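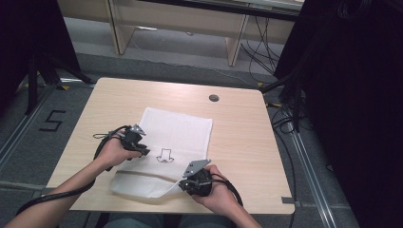
Towel folding

Towel folding is the household practice of reducing a flat cloth to a smaller flat cloth, usually so that it can be put in a drawer, where it is later pulled out from under the others and undone. It is taught early, performed for life and seldom done the same way by two people sharing a cupboard.

Method

The common kitchen towel is a rectangle, or was one before its first wash. It is laid on a table, smoothed from the middle outward, and folded by bringing the near edge up to the far edge. A second fold, side to side, produces quarters. Many households stop at this point. Others continue into thirds, a step that requires judging a third by eye and generally yields two thirds of different sizes and a remainder.

Crinkled edges are a frequent complaint. Hems shrink at a different rate from the cloth between them, and no amount of patting will bring them back. Ironing helps, though people who iron dish towels rarely need an encyclopedia.

Printed towels

Towels with a single drawing in the middle present a further question, namely whether the drawing should end up on the outside. The Piltetti fold, named for a hand-sewn booklet of 30 pages, places the print face up on the finished square. Its rival, the Jurić fold, hides the print to protect it from dust. Supporters of each consider the other a form of crumpling.

Iason Stefanou, in his survey of linen cupboards, looked into 500 homes and found both folds in use, often in the same stack. He also recorded the roll, which he declined to classify.

Surfaces

A table with a smooth top is preferred. Beds are popular but sag, and the fold sags with them. Folding in midair, with the chin holding one edge, is quick and suits bath towels better than small ones.

See also

Fitted sheet
Napkin folding
Linen cupboard

Last edited Apr 29, 2020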